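Two arms, one block: how many demos before you train?

tekleab_bench
Tuesday's batch is done, 18 demos of the block and the red base. Left gripper stays open in this task, right one does the holding. I still log both.
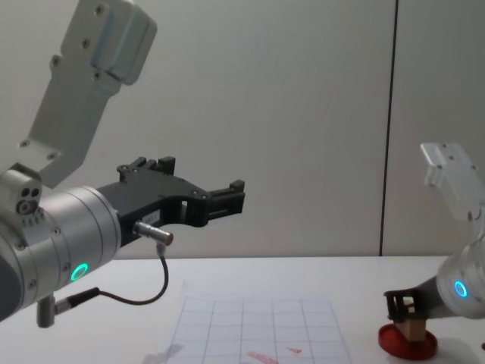 Right arm with the block just over the base, left arm open.

Is 18 enough for a first run, or am I wasting an evening?

Jastari
Train on it. You'll learn more from one bad policy than from another week of recording. My first go on a similar job had fewer and it at least reached for the right thing.

driren
Disagree. If the base sits in the same spot every time, it will memorise the spot. Do 4 positions on the grid sheet before you train anything.

tekleab_bench
I've used 2 positions so far. The sheet is taped from underneath so I can repeat them.

Jastari
Two will do for a first run. Add the rest afterwards.

driren
And then he can't tell whether the data or the settings were at fault. Also, would you drop the left arm from the log? It's dead weight.

tekleab_bench
No, the next task needs both and I want the same format throughout. I'll record the other two positions tonight and train after that.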